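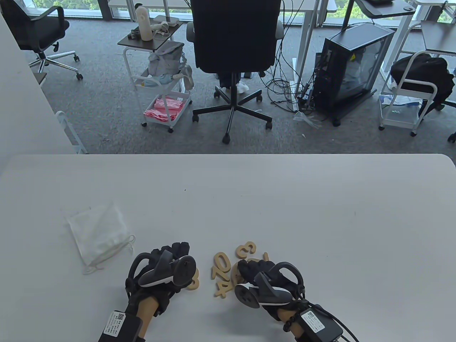 ## 1. Background of the project

Our group made this project in the workshop course of the third year. The task was to take one manual step in a small factory and to propose an automatic solution for it. We chose the loading of a lathe at Goodall, a company which turns small steel bushings for pumps. One operator stands at the lathe during the whole shift. He puts the blank in the chuck, closes the door, waits, and takes the finished part out.

Goodall allowed us to visit the shop in March and to measure the work there. The building of a test cell was done in the school workshop.

## 2. Goal

We wanted to answer two questions:

- Can a low-cost loader place the blank in the chuck as exactly as the operator does?
- How long does the lathe stand still between two parts?

Safety fencing and the cost of installation are not part of this report. Another group works on them.

## 3. Equipment

We compared two loaders. The Romik is an arm with 6 axes and it stands on the floor in front of the machine. The Drudden is a gantry loader, which moves on a rail over the machine and has only 3 axes. Both were lent to the school for one term.

The blanks were stored in a tray that we made from aluminum plate. The first tray had holes that were too tight, and the blanks with a burr got stuck in them. We drilled the holes again with a larger diameter and added a chamfer. After this change we did not have the problem anymore.

For the control program we used Drorkora, because the school already has a license. It took us more time than we planned to learn how the door signal must be connected.

## 4. Test method

Each loader had to load and unload 100 blanks without a stop. We wrote down every fault and its reason. A blank was counted as badly placed if it did not touch the back stop of the chuck. We checked this with a feeler gauge before the spindle was started.

The cutting program was the same in all tests, and the same soft jaws were used.

## 5. Results

| Loader | Blanks | Badly placed | Stops |
|---|---|---|---|
| Romik | 100 | 3 | 2 |
| Drudden | 100 | 6 | 0 |

Both stops of the Romik had the same reason. A chip was lying on the door sensor, so the arm waited for a signal that did not come. The Drudden does not need to pass through the door and was not disturbed by chips.

The badly placed blanks of the Drudden were all from the last row of the tray. We think that the rail was not completely level on this side, but we could not measure it before the loader was returned.

We did not get a reliable answer to the second question. The clock in our program started when the door opened and not when the spindle stopped, and we noticed this mistake too late.

## 6. Next steps

The test with the Drudden should be repeated after the rail is leveled. The time measurement must start from the spindle signal. For the Romik we propose an air nozzle that cleans the door sensor after each part. The drawing of the nozzle holder is finished, but the holder is not made yet.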